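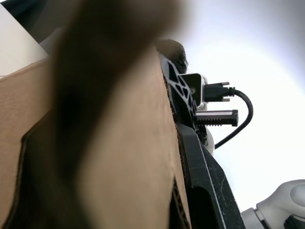 Review: Nindis finger and cable service kit

Four out of five

We run one small arm at Llorente, mostly lifting light parts out of cardboard boxes and setting them on a tray. The gripper has had steady use since we set it up, and by December the fingers were closing unevenly and the camera lead had started dropping out. I bought the Nindis kit instead of ordering loose parts again. It has now been on the arm for 945 hours, so I have a fair idea of what is good in it and what isn't.

In the kit you get a pair of soft finger covers, one cable with a screw-down connector, a strip of rail grease, a bag of screws and two hex drivers. The instructions are a folded sheet, printed small. Benito Rivas did the mechanical side and I did the wiring.

The old covers came off with a thumbnail along the seam. The new ones are tight. Benito warmed them in a cup of hot water and they went on in a couple of minutes. The sheet says to fit them cold, and we gave up on that after one try.

The cable is the best part of the kit. Our old one had no strain relief and was pulled straight down from the plug, so every wrist turn worked on the connector. The Nindis cable is long enough to leave a proper loop. Put the loop in with the wrist at the far end of its travel, then run the arm slowly through a full pick and watch it. Ours caught on the arm on the first pass. We pulled a little more slack through and tied it lower down, and it has been fine since. Don't overtighten the connector screws. Finger tight and a quarter turn is enough.

The grease went on the rail after we had brushed out the teeth. Cardboard dust gets everywhere in this job and the grease holds on to it, so use less than the sheet says. I wipe ours down at the end of the shift and check the bracket screws while I am there. Two of them had backed out by cycle 3,255 and I put thread lock on those. There is none in the kit, and there should be.

After fitting, you have to zero the fingers again. The new covers are thicker than the old ones and the first few picks squeezed too hard. We ran 1,106 test picks over the next shifts and had 19 misses, most of them before I reset the closing width. Yolanda Barroso, on the day shift, also moved the box stop back a little to give the wrist more room at the cut side of the box. That took care of most of the rest.

Complaints: the hex drivers are soft and one rounded off on the second screw. The spare screws are two lengths mixed in one bag with no label. I would also have liked a second cable.

I looked at the Lolar kit as well. It costs less but has no cable, and the cable was what we needed. If your wiring is sound and you only want finger covers, buy that one.

Fitting time was a little under two hours, including zeroing. I have ordered a second Nindis kit for the shelf.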